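Search tickets
Enter a keyword or ticket number
Grandgate Residential Services – Support Desk

Ticket 1055: Repeated loss of heating and hot water, Pennington House, second floor

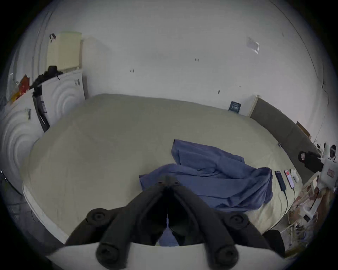 Status: Closed
Raised by: Birdie Blackwood, resident
Assigned to: Tavion Pruitt, Building Services
Site: Pennington House, Birnum Road

Summary of fault
The resident reported that the bedroom radiator went cold each night and that hot water failed at the same time. The wall thermostat continued to show a call for heat. Two neighbouring flats on the same riser later reported the same fault, and their tickets were merged with this one.

Entry 1 – Support Desk
The resident was asked to confirm that the thermostat batteries had been replaced and that the radiator valve was fully open. Both were confirmed by telephone. The fault was passed to Building Services as it did not appear to be confined to the flat.

Entry 2 – T. Pruitt
Attended site. Pressure at the flat was within limits and the radiator was bled, with very little air released. The heat meter showed no flow while the thermostat was calling. The control valve was operated by hand and heat returned within six minutes. Valve left on automatic. Resident advised to contact the desk if the fault came back.

Entry 3 – Support Desk
Fault reported again the following evening. The resident has asked that her dissatisfaction be recorded, as a similar fault in February was closed without a cause being given. The earlier ticket has been linked.

Entry 4 – Malathi Pisharody, Controls
The plant room log was reviewed. The riser pump was stopping for 45 minutes at a time, always shortly after the night setting came into force. A time schedule left over from the previous controller was still active and was overriding the demand signal. The old schedule has been removed and the night setting entered again.

Entry 5 – T. Pruitt
Strainer on the riser cleaned as a precaution. Some debris was found – not enough to account for the loss of flow. Pump observed through one full change to the night setting without stopping. Heating and hot water tested in all three flats.

Entry 6 – Support Desk
All three residents have confirmed normal service. A written explanation has been sent to Ms Blackwood, together with the form for claiming additional electricity costs. Completed forms should be returned to Juniper Boateng at the Grandgate office. The remaining risers are to be checked for old schedules under a separate works order.

Last updated: May 9, 2023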